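The Second Life of a Small-Town Mill

The dye house in Plurkeck closed when the last big contract went overseas, and for years the building held little more than pigeons and old order books. Then a company called Letinano leased the ground floor and started dyeing cotton again, in small lots, for shops that want a color they can't get from a catalog.

The town has 1,709 residents. The mill employs 19 of them, most on the early shift, which starts before the bakery opens. Pay is a little better than at the warehouse out by the highway. The work is hot in summer and loud all year.

Letinano runs 2 dye lines. One handles blacks and navies, which sell steadily. The other is kept for everything else, and it has to be cleaned out between colors. That cleaning takes most of an afternoon and is the main reason small lots cost more.

Water was the hard part. The old mill drained straight into the creek. The new one treats its water on site and sends what is left to the county plant, under a permit that comes up for review in September.

Greens give the most trouble. A shade that looks right under the shop lights can turn gray by a window, and buyers send it back.

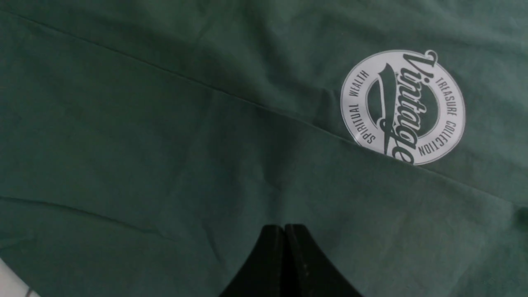
Photo: Ginting

The company keeps 17 greens in its book, from pale sage to a bottle green that takes two passes. Dondeck, a uniform supplier in the next county, orders the darker ones for its park staff shirts and has asked for a larger run next year. Filling it would mean adding a late shift, and the mill has started taking applications at the front office.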